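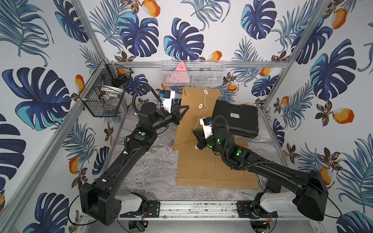

Clustmont Brings Back the String-Tie Envelope

Clustmont is delighted to announce that its kraft string-and-button envelopes return to stores this May, after almost 2,000 letters and calls from customers who missed them dearly!
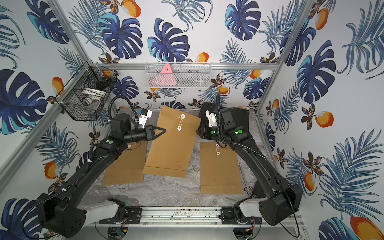

"People keep recipes in them, and tax papers, and their children's drawings," said Rekha Chaturvedi, head of stationery. "You wind the string, you tuck it away, and it opens again next year just as nicely."

The envelopes come in packs of 12, in plain brown kraft with white buttons and white string.

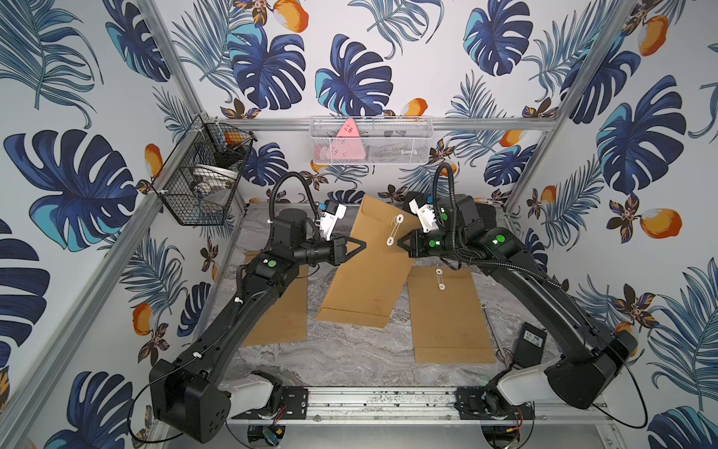
Kraft envelopes with string-and-button closures on a marble-patterned surface.

Press contact: Kiran Uniyal, Clustmont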